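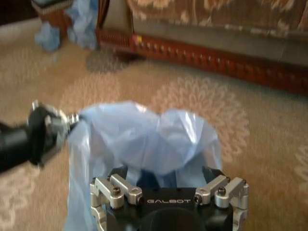

Should a robot replan every time its picture of the world changes? Only when the change matters to the next move, and most of our planners are terrible at telling.

I say this as someone who spent October reading planner logs at Ruruvport. One run held 412 replans for a single job, and almost all of them came out at the same path, give or take the width of a finger. The software was very busy. The arm was mostly waiting for it.

Soft things make it worse. A mug has a pose. A plastic bag has opinions, and a new one each time the air moves. Feed that into a planner that treats every fresh estimate as news and you get a machine with the nerves of a first-time driver.

Gijs Visser, who wrote a good part of our tracker, thinks the cure is better perception. He would. My money is on a lazier planner: keep the two or three facts a grasp depends on, check those, and let the rest of the bag do what it likes. We tried it on Todent, our test stack, with 3 checks per step, and the code got shorter - a thing I had not seen happen before in this building.

Veerle Timmermans objects that lazy planners miss things. Fair enough. So do the eager ones, only with a bigger electricity bill, and I still have their logs on my disk if she wants something to read on the train.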